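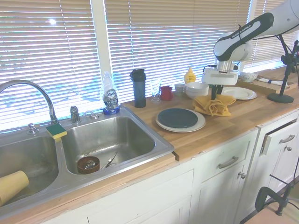 I have been promising a write-up of the Hirkurville open day since July, so let's get to it before I forget the good bits. Short version: I went in wanting to know whether I'll ever be let off the dishes, and I came out with sore feet, a free pencil and a more complicated opinion than I went in with.

Some background for anyone new to this blog. I run the kitchen at a small guesthouse, and I have 42 dinner plates that pass through my hands more often than I care to think about. My brother-in-law is convinced that "in a couple of years" a machine will be doing all that. He has been saying so for quite a few couples of years now. So when Plotero opened up its test spaces for a day, along with a couple of the smaller outfits that share the building, I signed up for the early tour and drove over.

Parking was a nightmare, by the way. If you go next year, ignore the sign by the bakery and use the lot behind the rail yard. It's a longer walk but you won't spend 17 minutes going in circles like I did.

Our guide was Nouhaila Saber, who talks fast and walks faster. She took our group straight to the kitchens, which was exactly what I'd come for. I had pictured something like a spaceship galley, all smooth and specially built. What I got was a kitchen like my aunt's! Butcher-block counter, double sink with the sponge parked on the divider, blinds on the windows, white cabinets with round knobs on the doors. There was Dawn by the sink and a mustard bottle in behind the bowls. The big Franka arm came down over the counter from one side, and the whole place was about as tidy as mine is at three in the afternoon.

I asked Nouhaila if the mess was put there on purpose and she said yes, very much so. A machine that can only handle a bare counter is no use to anyone with a family. They change things between runs too, so a plate is never quite where it was before.

Then we got to the towel, and I could have stood there all day.

You would think a towel is the easy one. It doesn't break and it weighs next to nothing. But Guido Bianchini, who was running the kitchen demos, told us he'd take a wine glass over a towel any day of the week. A glass is the same shape every time you reach for it. A towel that's been dropped in a heap has no front, no back and no handle, and the moment you pinch it, it turns into some other shape. I have folded napkins for weddings for most of my adult life and had never once thought about this. How do I find the corner? I just sort of... find it. My fingers go looking. The gripper on that arm has two fingers and that's it, and I tried doing my own dish towel that way when I got home, thumb and one finger, one hand only. Try it! I gave up and used my teeth.

In the demo we saw, the arm went down, got hold of the cloth, lifted it and laid it over to one side. First try it came up with a good handful. Second try it pinched mostly air and a little hem, and the cloth slid out. Third try was fine again. It went slowly, slow enough that the man next to me checked his phone halfway through. Guido was pretty relaxed about the miss. He said they had 232 towel attempts logged from that week alone and he could tell you something different that went wrong in each of the bad ones.

Plates were better. It could take a single plate by the rim and set it somewhere else without any fuss, and I'd have trusted it with my everyday ones. Stacked plates of different sizes were hit and miss. Cups lying on their side in the sink they didn't try for us at all, and when I asked, Guido made a face and said "after lunch", and then after lunch it was a different demo. Make of that what you will.

What I really wanted to know was about washing. As in scrubbing. Egg on a fork, baked cheese, that gray ring in a coffee mug. Nobody in the group but me seemed very interested, but Guido was straight with me: moving dishes about is one job, and knowing whether a dish is clean is a whole other one, and they're working on the first. Fair enough. I've had summer staff at the same stage.

Lunch was soup and a roll in the hallway, pretty good soup, and then we crossed the yard to the shop-floor side. This was Ferraro's space, run by Ermanno Vitale, and it was a completely different mood. Loud, bright, and the machines there really do move. The bin sorter was pulling brackets out of a crate and laying them in trays faster than I could have, and it didn't drop one while we watched. Ermanno was honest that the brackets are all identical and the crate never moves. He said if I tossed my dish towel in there it would stop the line. (I had the feeling somebody has done it.)

There was also a sweeping machine from Wikus that was meant to show us its edge cleaning. It did one wall beautifully, then went under a bench and stayed there. Italo Cocco had to get down on his knees and haul it out, and he got the biggest round of applause of the day.

I ended up chatting by the coffee with Þórey Kárason, another visitor, who manages laundry for a nursing home. She'd come with the same question as me, only with sheets. Fitted sheets! We agreed that whoever cracks the fitted sheet can name their price. She was a lot more hopeful than I was, mind you – she said if something could just carry and stack through the night, slow as you like, her morning crew would weep with joy. I hadn't looked at it that way. Slow doesn't matter so much at two in the morning. I'd take a slow plate-stacker if it let me go to bed.

So, can they do chores yet? Bits of them. Same part, same place, all day long, yes, and better than us. One plate off a counter, yes, if you've got the patience. A heap of laundry or my sink after Sunday brunch, no, and the people building these things were the first to say so, which I liked them for.

The tour is free but you do need to book a slot, and the early one is much less crowded. Wear flat shoes. The gift table had pencils and tote bags, and I'm still annoyed I didn't take a tote bag.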